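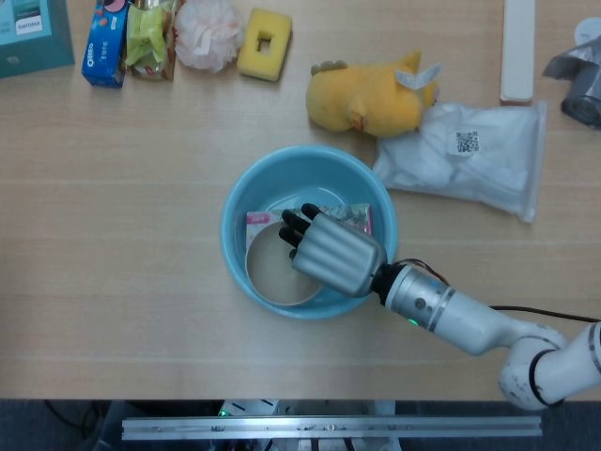 Posted by Colette Leclerc, Thursday
Print this | E-mail this

Right, arm thread! Thongchai Boonchu and I have had a corner of the shared workshop since March and the hand is finally on the wrist. So, so happy with it.

The arm is called Indus. The control code is Erar, 2934 lines of it, and I'd say Thongchai wrote the good ones.

Our test is tidying up. Things go into a blue basin, and Indus has to get them out again one at a time. A round tub on top of a flat packet is the mean version – the fingers want both at once.

Fixed the worst bug last night. The thumb was closing before the other fingers had settled, so anything round got shoved along. I put in a wait of 100 milliseconds and the difference is lovely to watch!

The rest of the table is for later: Oreo box, bath puff, sponge, yellow plush chick (or duck, we argue). Squashy stuff scares me more than boxes, if I'm honest. How hard do you squeeze a bath puff??

Scores on the round tub with the new wait: 59 good lifts out of 100. Before that I'd stopped writing them down.

Someone asked about the cable at the wrist. Yes, it loops outside the arm. We tried a shorter one and it tugged every time the wrist turned, so the big loop stays for now.

Next job is slowing the last bit of the reach, then the sponge with the square hole. Thongchai wants a finger through the hole. I want a plain pinch. Will post whichever one works – back on it after tea!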